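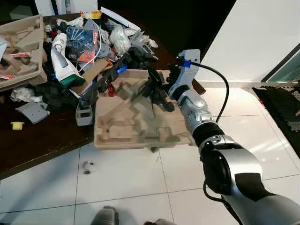
Search this forum Advanced

Did the Kivel colony really last past its first winter?

Posted 2022-02-19 by marshpilot

I keep reading that the Kivel settlement folded after one winter. The Gratik newsletter reprint lists members paying dues into a second October. Which is right?

ottoline_k wrote:
One winter. The founders left in the spring and took the printing press with them. What stayed behind was a few families farming the land, and they had dropped the shared kitchen and the common purse.

marshpilot wrote:
So it depends on whether you count the farm. The dues list has 30 names on it, which is more than a few families.

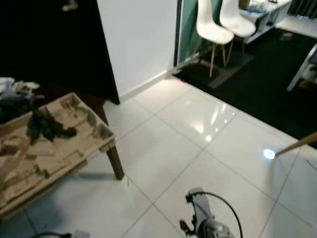 Pale wood blocks on a low table.

3 comments hidden

fennel16 wrote:
I disagree with ottoline. The Bhatia pamphlet says the shared kitchen ran until the land was sold. It also gives the price of the land as 651 crowns, and that matches the deed.

ottoline_k wrote:
The pamphlet was written by a member's nephew 16 years later. I'd trust it on the price and not much else.

fennel16 wrote:
He had the household account book in front of him and quotes from it. Have you read the whole thing or just the extract?

ottoline_k wrote:
The extract. If there is a full copy, I'd like to see it. 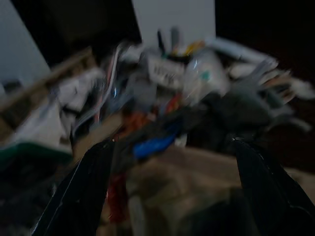

Tabletop, close up, blurred.

quillback wrote:
The library in Kostov has one. It's in the box with the colony's seed orders. They charge for copies over 400 pages, but this is much shorter than that.

marshpilot wrote:
Thanks, I'll write to them and ask for the kitchen pages first.

Shares: 4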